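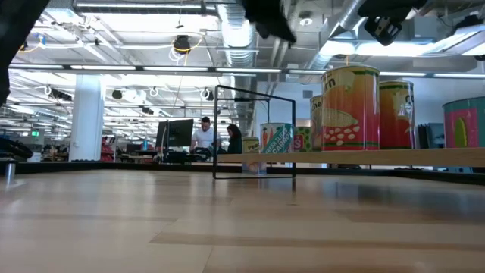
By Darius Lepik
October

We use cookies to remember whether you have already closed this notice. To get the Vandwood newsletter by email once a month, leave your address at the bottom of any page.

How many times do you have to show a robot a can?

I went over to Tiltutlow last month to look at the Plerkcombe project, which several readers had written in about, mostly to ask whether it means the end of shelf packing as a job. I can answer that one early. It doesn't, or at any rate I saw no sign of it in the afternoon I spent there. What I did see was a lot of people picking up canned vegetables very slowly.

The idea is easy enough to follow. You have two robot arms, one on each side of a wooden table, and you want them to put cans in a tray. In the old days an engineer would have written out every move: go here, close the gripper, go up, go over there. That works fine until somebody shifts the can a few inches. So Ots, the company behind Plerkcombe, has a person do the job through the robot. The operator holds a second pair of arms, moves them the way the real ones should go, and the real ones follow along. Joint positions and camera views are recorded the whole time, and at the end of it a computer is asked to work out what the person was up to.

People in the business call each of these recordings a demonstration. The original plan was for about 1000 of them. By the day of my visit they had 3635, and Reijo Vuorinen, who runs the recording side, was drawing up a schedule for more. I asked him what had gone wrong with the first number. He said nothing had gone wrong, the first number had been a guess. I appreciated that, though I do wish the guess had been marked as one in the funding pitch, where it sits in a table next to a delivery date.

I was allowed a turn. You feel clumsy at once. The arms move when you move, with a small delay, and your fingers get no news at all about what the gripper is touching. I knocked over a can of corn, set it up again with some effort, and knocked over its neighbor. On my fourth go I got one into the tray and was absurdly pleased with myself. Vuorinen told me my attempts would not be kept. Theirs go through a check afterward, and 189 had been thrown out so far for things like dropped cans, long pauses, and one operator who kept stopping to scratch his ear.

That last group bothers me more than it bothers them. If you take out the pauses and the fumbles, what you have left is a record of people doing the job well on a good day. The robot then has very little to go on when it gets into trouble, and getting into trouble is most of what I saw it do. Vuorinen's answer was that they now record recoveries on purpose: the operator starts from a bad position and works back to a good one. How many of those are in the pile? He didn't have the figure to hand. I have asked twice by email since and will print it if it comes.

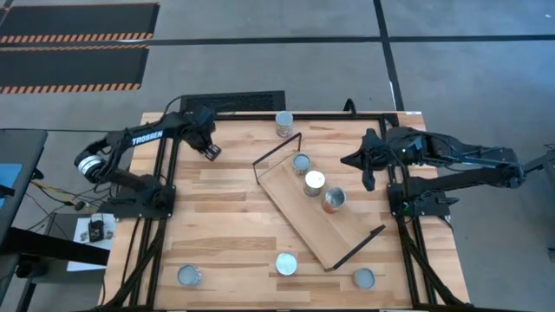

The tray is where I'd put my money on things going badly. Picking up a can is a one-hand job and a fairly forgiving one. A long tray with a thin wire handle at each end is something else, as both grippers have to take hold and rise together, and if one gets ahead of the other the cans go for a walk. The operators have learned to do it. They slow down just before the lift and sort of breathe out. Whether a machine can pick that up from joint positions and video, I really don't know, and I got two different answers from two people on the same team.

I asked about testing, too. Ots says the trained system is scored over 100 runs, which sounds like plenty until you ask who sets the cans out. Answer: the same people who set them out for the recordings, on the same table, under the same ceiling lights. No one is cheating here. But if I practiced parking in my own driveway every day for a year and then took my driving test in my own driveway, you would be right to ask a few questions about the license.

They do move the cans around between runs, I should say. Some start in the tray, some along the front of the table, some at the back. They swap labels as well, so the thing can't simply learn that red means grab. Vuorinen was keen for me to put that in and it's a fair point. What they haven't done yet is change the table, or the tray, or bring in a can with a dent in it. A dented can was the first thing I thought of. Anyone who has worked in a grocery store would think of it before lunch.

What do I make of it all? The showing-by-hand method is a good one for getting a robot started, and watching it I understood why engineers got tired of writing out every move. It is also far more work than the brochures let on. Somebody has to stand there and do the job, thousands of times, in a more awkward way than they would do it with their own two hands. When the brochure says the robot "learns by watching," please picture the person with the sore shoulders. The operators I met work short shifts and swap over often, and they still told me about their wrists.

I also have a plain question that no one at Ots seemed ready for, namely what the tray is for. A person could carry it from one end of the building to the other while I'm typing this sentence. The reply was that cans and trays stand in for other things, and that the lessons will carry over to kitchens, warehouses and so on. Maybe they will. I would like to see one lesson carried as far as the next table first.

Plerkcombe runs through the winter. Vuorinen has agreed to let me back in before it ends, and says I can bring my own can. I have one picked out. It is soup, it has been in my garage for some time, and it leans.

If you have worked as an operator on a project of this kind, at Ots or anywhere else, I'd be glad to hear what the hours were like and how you were paid, by the shift or by the recording. Write to the usual address and say whether I can use your name.

Last updated: October, to correct the number of discarded recordings.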